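Senell Hand Trial Kit: Multi-Finger Hand for Simulation and Bench Testing

Home / End effectors / Hands / Trial kits

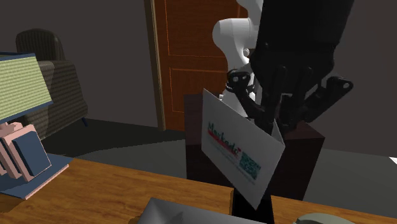 The Senell is a multi-finger hand for light arms. Most of the people who ask us for one already own a parallel gripper and want to know whether a hand is worth the extra wiring and the extra setup. The trial kit is meant for them. It comes with the simulation model, a set of desk tasks, and the option of a loan unit for testing on your own arm.

You can start with the model alone. It loads with the same joint names and the same command interface as the hardware, so a controller written against one should run on the other after you change the address in the settings file.

What you get

Simulation model of the hand, with visual and collision meshes
Desk task set, including the envelope task described below
Parallel gripper model for side-by-side runs
Controller library with position and effort modes
Flange adapter drawing
Loan unit (by request, see Loans)

The envelope task

Thin, flat items are a fair test for a hand. A box or a mug will forgive a poor grasp. An envelope bends, turns between the fingers, or catches on the edge of whatever you are trying to put it in. In this task the arm has to hold an envelope upright and lower it into a narrow black holder standing on a desk. The envelope has a printed face with a QR code, so you can also use it to check whether a camera still has a clear view of the code while the fingers are closed.

The room has furniture in it, and it stays in by default. A plain gray background makes every camera look better than it is. If you want a bare room for debugging, set the background option to off.

Hanna Dovhaniuk, who wrote the task, recommends logging the tilt of the envelope at the moment of release along with the pass or fail result. A run can pass with a bad tilt, and those are the runs that tend to fail when you move to hardware. The log viewer will sort by tilt.

Comparing the hand with a parallel gripper

The task set includes the Wingate parallel gripper model that we also sell. Both tools use the same arm, the same start poses and the same scoring, and you switch between them with one line in the settings file.

From our own runs:

The parallel gripper is easier to set up. Two flat pads hold paper well when they meet it square. If the approach angle is off, the envelope turns as the pads close.

The hand accepts a wider range of approach angles. It takes longer to tune, and the default grip force is too high for paper. Start with the "thin" preset.

The hand is wide. In tight spaces the outer joints will touch nearby objects before the fingertips reach the target. Turn on contact reporting for all links, including the knuckles. It is off by default in the current release and will be on by default from August.

The hand hides more of the object from an overhead camera. A second camera, placed low and facing the desk, fixes most of this.

If your work is mostly boxes and trays, buy the parallel gripper. It costs less and there is less to go wrong.

Running a batch

The batch tool runs up to 1000 trials from a list of start poses and writes one results file. Each line has the start pose, tool, controller mode, outcome, tilt at release and any unwanted contacts. Use a fixed seed if you plan to compare tools. Without one, the two tools will not see the same starts, and the comparison isn't worth much.

Failed trials can be replayed one at a time. Replay with collision meshes visible is the quickest way to find a knuckle contact.

Known issues

The collision mesh for the thumb is slightly larger than the visual mesh. Thin items may appear to stop short of it.

Effort mode can chatter on paper at high update rates. Lower the gain or use position mode.

The envelope is modeled as a stiff sheet with limited bending. Real paper will be less cooperative. Do not use the simulated grip force as a final value.

Loans

Loan units go out for 4 weeks. You will need an arm with a standard flange, a power supply and someone on site who can fit the adapter. We ask to see one results file from the simulation before we ship. It doesn't have to be a good one, but it tells us that the controller side is working.

Shipping both ways is included. Damage to finger covers is treated as normal wear. Damage to joints is not, and will be charged at the repair rate on the price list.

Questions about the model and the task set go to Hanna Dovhaniuk. Loans and pricing are handled by Rónán Brennan.

Order code: SH-61-T
Page updated May 14, 2019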